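Trays, and whether you need them

23 Jul 2018

I have been suspicious of sorting systems ever since somebody sold me a cabinet with 18 little drawers and I spent a month putting screws in the wrong ones. So when people on the parts forum began going on about "tray sorting" as if it had cured their backs, I read along with one eyebrow up.

The claim goes like this. You tip your salvaged bits onto something shallow in the middle of the table, put an open tray for each kind of part within reach, and deal them out like cards. Motors in one, boards in another, leads in a third. No lids or labels. Drakanham sell a set of trays for the purpose at a price I'd call cheeky, and Datari do much the same set in a different colour. You could use roasting tins.

My objection was always the surface. Bare metal and loose components make me nervous, and small brass bits on a shiny floor are a misery to find. A sheet of plain white paper sorts most of that out, I'll admit. It costs next to nothing, you can see what you've got, and you can fold it up with the fluff in it when you're done.

My other objection was the wire. Harnesses don't sort. They lie about in loops, catch on the connector of the next one along and drag a motor with them. I have yet to read a tray enthusiast who deals with this honestly, and most of them leave the wires till last and hope.
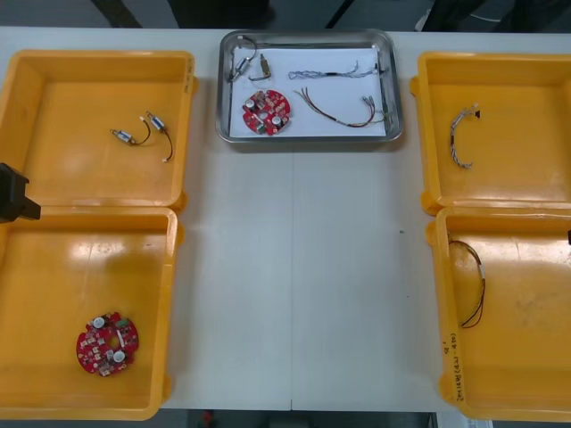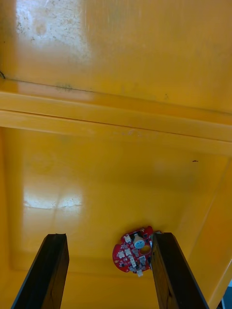 The round red boards are the easy part of any batch like this, and I suspect that's why people start with them. Yellow is a decent background for red, I'll give it that, though glossy plastic throws the light back at you under a lamp and it shows every scuff.

A reader signing as Jayasinghe wrote in to say that I was wrong about the wires, that they should go first while the middle tray is full, because the weight of everything else holds them still and you can lift each one out by its connector. I tried it with a box of old leads and it worked for four out of six. The other two came up in a knot with a motor attached.

So I'm partly persuaded. For a handful of parts I still think one tray and a bit of patience will do, and I wouldn't spend money on a set. For a big mixed box I'd put out four trays, paper in the middle one, and pull the leads first. I'm keeping the drawers for screws, in the right ones this time.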